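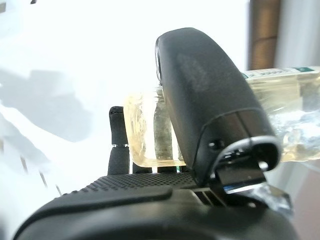

The Kahsay Collection of Surface and Finish documents the ways in which manufactured objects are textured, coated, joined, and trimmed. It was established to give students of product design a common vocabulary for qualities that are often noticed by hand before they are noticed by eye. Black parts receive particular attention, as a dark surface depends on sheen and relief to make its form legible. A smooth, slightly matte shell will carry a faint highlight along a curve, while a band of tiny raised dots set in a regular grid catches the light quite differently, even when both are the same color. A bright metallic rim around a dark opening provides a third kind of edge, and a thin seam line marks the point at which one section of a housing meets the next.

The gallery is maintained by the Department of Applied Form at Betance College. Entries are arranged by finish.

About the collection

The collection holds 633 cataloged surfaces, of which 106 are classed as molded or raised textures. Smooth finishes are graded on a scale of 7 steps, from full gloss to dead matte. Grading is carried out under a fixed lamp at the viewing bench in Room 151. Signs of wear, including scuffs and faded markings, are entered in the record and are not cleaned or retouched.

The terms used in the catalog were revised in May under the direction of Nhyira Gbeho, Curator of Finishes. "Stippled" is now reserved for fine raised dots. "Ribbed" applies to parallel ridges only. The former term "grained" has been retired, and records in which it appears will be corrected as they come up for review.

Viewing and handling

Students and outside researchers may consult the physical samples by appointment. Requests should state the catalog number, the finish, and the purpose of the visit. Up to four samples may be brought to the bench at one time. Clean, dry hands are preferred to gloves for textured pieces. Polished metal must be handled with the cotton gloves provided.

Samples on loan to the Trekumden teaching studio are marked in the catalog and cannot be recalled during the term.

Reproduction

Pictures in this gallery may be used in coursework and in unpublished theses with the credit line "Kahsay Collection, Betance College." All other uses require written permission. Inquiries concerning reproduction should be addressed to Rafferty Fitzsimmons, Collections Registrar. Please allow ten working days for a reply.

Previous gallery: Woven and Knitted Surfaces
Next gallery: Clear and Frosted Plastics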